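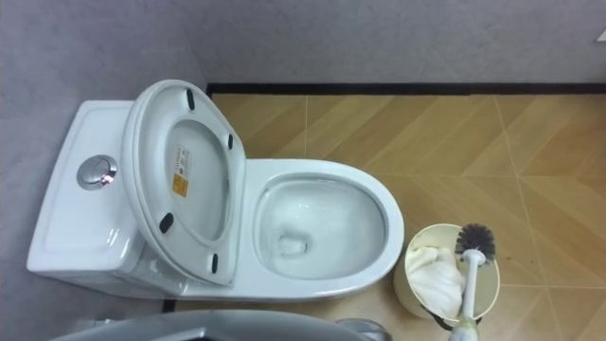 **Rurdale Tenant Support Team: progress report to the Getetti Fund**

16th May
From: Amna Paracha
To: Covadonga Vallejo, grants

Quick one, full numbers come with the spreadsheet. Sorry it's late in the day.

**Where we are**

Home repair advice line is up. Open 2 evenings a week, phones only for now. Calls mostly damp, leaks, heating, then deposits. Fewer eviction calls than we planned for, more "my landlord won't answer" calls. We rewrote the script twice to match.

Repair request letters: 30 sent so far on behalf of tenants. Template letter works fine for private landlords. Bigger management companies want their own form filled in, every one different, so that eats time. Chou Lettings has moved theirs online and it times out if you attach photos. Have asked them for an email address. Waiting.

Bathrooms and kitchens are most of the letters. Running toilets, bad seals, no extractor fan. Small stuff that gets left for months and then it's the floor.

**Tenant handbook**

Printed 500. Went out through the library, the clinic and the school office. School office wants more. Section on shared bathrooms and who cleans what got the most comments, people want it longer, so it's going to two pages in the next print. Spanish version is drafted, needs a proofread by somebody who isn't me.

Cover stock was cheaper than the quote. Difference moved to postage, hope thats OK, see line 6 of the budget.

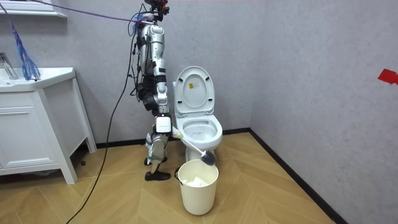
Still to do on the handbook: phone numbers on the back page (city changed the inspections line right after we printed, stickers for now), and a plain list of what a landlord has to fix vs. what's on the tenant. Legal clinic is checking the list. Slow but they're doing it free.

**Problems**

- Meltudberg Court. Whole building has the same heating complaint. Tenants nervous about signing anything. Held one meeting in the laundry room, good turnout, no signatures yet. Going back.
- Phone system drops calls when both lines are busy. Provider says it's our router. Router people say it's the provider.
- Lost our Thursday evening adviser to a full time job. Covering it myself untill we hire.

**Money**

On budget apart from the postage thing. $50 of mileage not claimed yet, receipts are in my car.

**Next**

Hire the adviser. Second print of the handbook. Move the line to three evenings from September if the phones get sorted, otherwise stay as is. Would like to talk about whether the grant can cover an interpreter by the hour. Didn't budget for it, should have.

Can do a call any morning next week except Tuesday.

Amna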